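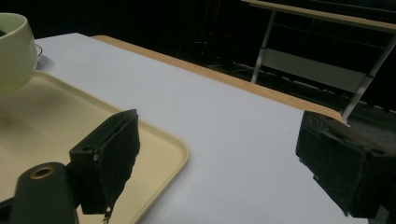
Blog > Money and Home > Do you need a meal kit?

4 min read

My sister-in-law gave us a month of Pondeo boxes for Christmas, and by the second one I was already composing this post in my head while cutting open a sachet of soy sauce with kitchen scissors. We own soy sauce. We own a litre of it.

I should say up front that I'm suspicious of subscriptions in general. I kept a gym membership in Drurkport for most of a winter without going once, so I know how they make their money. You sign up in a good mood and cancel in a bad one, and the gap between the two moods is the business.

Still, people I respect swear by these boxes, so I tried to be fair. We cooked everything they sent and followed the cards, even the one that wanted me to "massage" the kale.

The claim that bothers me most is the one about saving money. The flyer says you'll spend less than you would at the supermarket, with an asterisk, and the asterisk leads to a line so small I had to take it over to the window. They compare their price with buying a full jar, bottle or bag of every single ingredient. By that sum, making toast at my house costs about what a car battery does. Normal people don't buy a new bag of flour each time they want a pancake.

So I did it my own way. I kept our grocery receipts for the same number of dinners in February, cooking what we'd usually cook, and I counted only the dinners. The difference between the two months came to $418. You could argue I was eating more lentils than the Pondeo people would have me eat, and that's true. I like lentils.

If the gap held for a season it would be well over $1,269, and I'd want somebody to come and do the washing-up for that.

Then there's the time. "Dinner in 20 minutes" is printed on nearly every card. I'm a reasonably quick cook and I never once got under 35. I suspect their clock starts after the carrots have been peeled, the garlic chopped and the oven heated, and stops before anyone has looked for a clean plate.

The food was fine. I want to be clear about that, as I can feel the emails coming. The fish with the lime butter was very good and I've made it again since, with my own lime. The chickpea thing was good too. A few of the others tasted like the same dinner in a different colour, and seven of the cards told me to finish with a "drizzle" of something I'd describe as thin mayonnaise.

What I can't get past is the packaging. Everything can be recycled, they say, and some of it can, if you live where the program takes that sort of plastic. Ours doesn't. I rang the depot out at Unditz to ask about the ice packs and was told to snip them, tip the gel in the garbage and rinse the pouch. I'd like to meet the household that does that every week after a long shift.

My neighbour likes a different outfit, Horgan, and tells me it's much better. Maybe so. Her evidence is that she got the first box at half price, and I'd be fond of nearly anything at half price.

I cancelled at the end of the free month. It took seven screens, one of which asked if I was sure I wanted to give up on "my food journey". I was sure. I've had two offers to come back since, each cheaper than the last, and that makes me wonder what the first price was for.

If you work nights, or you're new to cooking and the supermarket makes you want to lie down, I can see the appeal for a month or two. Keep the cards, cancel, and buy the soy sauce.

We use cookies to improve your experience on this site. By continuing to browse you agree to our use of cookies. Accept | Manage settings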